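Diciembre, casi las once de la noche

Escribo rápido porque se me cierran los ojos. Día de ropa. Todo el día de ropa, desde el café hasta ahora, y todavía queda el montón de la silla, que he decidido no mirar.

Empecé por el armario grande, el del cuarto del fondo. Mala idea empezar por ahí. Tendría que haber empezado por los calcetines, algo fácil, para coger carrerilla. Pero no, armario grande, todo fuera, a la cama, y a la media hora ya no se veía la cama. Encontré la bufanda de Clillby que daba por perdida. Encontré también el recibo de la bufanda, 50 euros, qué barbaridad, no me acordaba. Me la puse un rato por la casa para amortizarla.

A las doce llamó Olesia Pylypenko. Que si sigue en pie lo del sábado no, lo del otro, lo de la merienda — le dije que sí sin saber muy bien a qué decía que sí. Luego me preguntó qué hacía y cuando le dije que doblar ropa se rió cinco minutos. Ella dobla todo en rollitos, como si fuera a subirse a un tren. Yo lo he intentado y los rollitos se me abren solos. Dice que es por no apretar. Pues será.

Comí de pie. Arroz de ayer, un poco seco, con un huevo encima. Bien.

Por la tarde me bajé al suelo con todo lo negro. En la cama no cabía y la mesa me queda alta para doblar, me duele el hombro. En la alfombra rosa se trabaja mejor, es blandita para las rodillas y lo negro se ve bien encima, aunque luego se lleva todos los pelillos y hay que pasarle el rodillo. Necesito rodillo nuevo. Apuntar: rodillo. Apuntar: bolsas también.

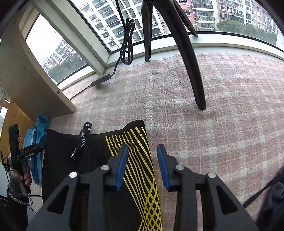

Y así hasta las seis o más. Lo negro es lo peor de doblar, no se distingue el derecho del revés, las costuras desaparecen, acabas palpando como si estuvieras a oscuras. Lo que lleva amarillo por lo menos te orienta, sigues las rayas y sabes dónde estás. Las tiras y los cordones, otro lío. Si los dejas fuera se enganchan con la prenda de arriba y si los metes dentro queda un bulto. Los metí dentro. Que haya bulto.

Tres montones al final: se queda, se va, no sé. El de no sé es el más alto, claro. Metí cosas en el de se va, las saqué, las volvi a meter. El jersey gris de Yatsenko se va, está decidido, pica muchísimo y no me lo he puesto ni dos veces. Bueno, se va mañana. Esta noche duerme en casa.

Merienda: dos mandarinas y lo que quedaba del turrón. No quedaba poco.

Ah, y el mueble. Llevo meses diciendo que voy a comprar esos tapones para los agujeritos de los tornillos. Miré en Condberg desde el móvil, venden una caja de 100. ¿Para qué quiero yo 100? Sueltos no los tienen. En la ferretería de abajo a lo mejor sí, pero cierra a las dos y yo a las dos estaba con el arroz. Otra cosa para la lista. La lista está en el reverso del recibo de la bufanda, no perderla.

A las siete pasé la aspiradora por el pasillo nada más, por no molestar a los de abajo. Mentira, por pereza. La alfombra mañana, que esa pide tiempo, el pelo largo se traga de todo. La última vez salió un pendiente, dos clips y un botón que todavia no sé de qué es. El botón lo guardo en el bote con los demás, debe de haber más de 1.000 ahí dentro y nunca el que hace falta.

Cené sopa. Llamé a mamá, no lo cogió, me llamó ella cuando estaba en la ducha, la llamé yo y comunicaba. Mañana.

Cosas para mañana entonces: rodillo, bolsas, tapones, llamar a mamá antes de comer, bajar el montón de se va sin abrirlo — sin abrirlo, que me conozco. Preguntarle a Olesia qué es exactamente lo de la merienda y si tengo que llevar algo. Y la silla. La silla igual pasado.

Tengo las manos sequísimas de tanto tocar tela. Crema y a dormir.

Entradas recientes
La caja de los cables, segunda parte
Sopa para tres días
El grifo otra vez
Volví a Wurent a devolver las cortinas
Mudar las mantas de sitio
Noviembre en cuatro ratos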